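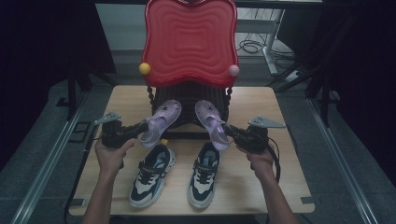

Shoe pairs task: two handheld grippers, one lavender sandal in each, sneakers on the table.

Drarine Pairs

Release notes and data card, last updated 27/08/2019

Drarine Pairs is a set of two-handed demonstrations of people picking up, moving and setting down things that come in pairs. Most of it is footwear. We love this task! It looks dull on paper and then you try to get a policy to do it, and you find out how much your own two hands are quietly agreeing on while you put your shoes away.

What's in it

More than 3000 demonstrations, split over 4 task families:

sandals_lift: pick up both sandals together, one per gripper
sneakers_align: set a pair down side by side, toes the same way
swap: lift one pair and put another pair in its spot
rack: place a pair on or under a small piece of furniture

Each demonstration has head-view video, the pose of both grippers, the opening width of both grippers and a short text label. Labels were typed by the person who did the demonstration, so spelling wanders a bit (you will meet "grey" and "gray", and at least one "sandle"). We left them alone.

Why pairs

Our earlier set, Lepik, was all single objects. Policies trained on it did fine with one hand and then fell apart with two. The left arm would finish early and sit there, or both arms would go for the same shoe. With Pairs we wanted data where the timing between hands matters from the first second to the last.

Soft shoes turned out to be the fun part. A jelly sandal has cut-outs in the toe, so there are plenty of places to pinch it and many of them are bad. It also bends once you have hold of it. Sneakers are bulkier and more forgiving, but laces and straps get between the fingers.

What we found

We trained the same small network (Flodska, code in the flodska folder) two ways. One version predicts each hand on its own. The other predicts the left hand's motion together with the gap between the two hands, and works out the right hand from that. The second version was clearly better on sandals_lift and swap, and we were thrilled to see it hold up on shoes left out of training. On rack it made no difference we could measure. We think that's down to the furniture blocking the head view, but we haven't tested it properly.

Using it

Unpack the archive and run pirklow_check on the folder first. Pirklow is our little file checker and it will list any demonstration with a missing stream. Drop those or pad them, your choice. Video and gripper poses share one clock. Opening width was logged separately and can lag by up to 5 frames, so use the align script before training.

Known problems

See-through plastic is hard on depth estimates, so don't trust depth on the sandals.
Lighting is uneven, with dark edges in many clips.
Left-handed demonstrators are thin on the ground. More are planned for November.
Two-handed only. For one hand, use Lepik.

Licence

Free for research and teaching. If you train something on it, please open an issue and tell us how it went, especially if it went badly on rack.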